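Subira Kaijage
Dec 26, 2024

ok so a few of you asked how the no-buy year went. thread. typing this on a bus so forgive me

Rules were simple. No clothes, no gadgets, no home stuff. Food, meds, rent, bus pass all fine. Gifts fine but capped. Started the year with 86 bucks in savings – yes really, 86

January was easy. February was easy. Felt very smug. Unsubscribed from every store email I had, including Brulley, which kept sending "we miss you" for weeks

March my only good boots split at the heel. Took them to the repair place on the corner, 6 dollars for glue and a stitch. Still wearing them right now

April and May kind of a blur. Library card got a workout. Borrowed a drill from Erick Mosoti, gave it back, borrowed it again, he told me to just keep it till fall

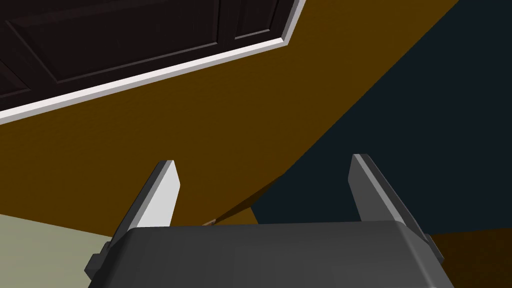 What do you do when something you really need breaks?

Wait a week, then look for it used, then ask around, and only buy new if all that comes up empty. Replacements were allowed the whole time, one for one. My kettle died and I used a saucepan for nine days before a neighbor gave me hers

July was the bad one. Birthday month, hot apartment, bored. Had a fan from Ternthorpe in my cart for three nights. Closed the tab every time and then opened it agian. Ended up sleeping with a damp towel on my neck like my grandma used to

Did I slip? twice. A 12 dollar plant at the farmers market and a raincoat when I got caught two towns over with no jacket. Wrote both down. The plant is dead, the raincoat is great

The weird part is how much time shopping took up. Not even buying, just looking. Reading reviews of lamps at midnight. I already own a lamp

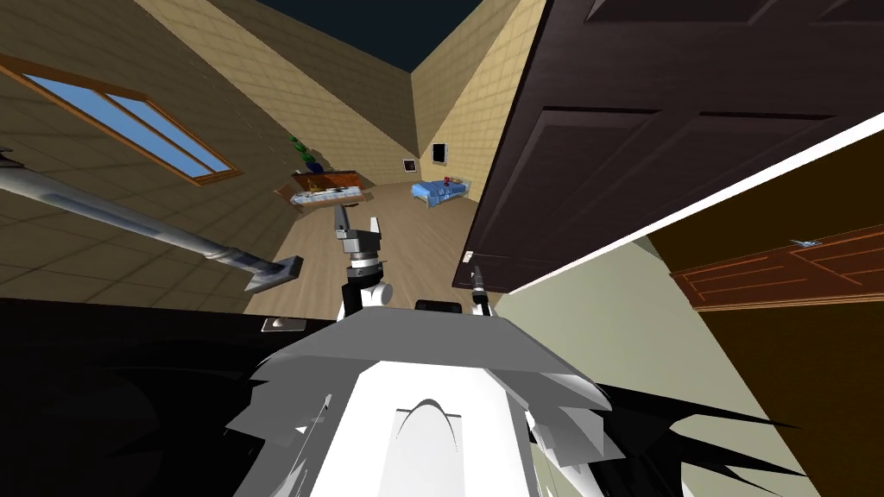

and after that went away I had whole evenings. Learned to hem pants. Finished the giant novel I'd been carrying from apartment to apartment. Called my mom more, she would like it noted that it's still not enough

Also sold stuff. Two boxes from the closet plus the old Kasprzak bike I never rode. Bike went for 84, guy didn't even haggle

Hardest category by far was kitchen things. I don't know what it is with me and bowls. Walked out of a thrift store in September holding nothing and felt like I'd run a race

Money part since everybody asks. Goal was an emergency fund of 500. Got there in August, and kept going. Not posting the final number bc my brother reads this – hi, you still owe me for the pizza

Would I do it again? Not a full year. Thinking one month on, one month off, with a list on the fridge. If it's still on the list after 30 days I can get it. First thing on there is socks. I have so few socks left

If you're starting in January: tell people before, not after. Most of my friends were nice about it and we just did walks and soup instead of going out. One of them is doing it with me next round

my stop. will answer replies tonight, and Erick yes I still have the drill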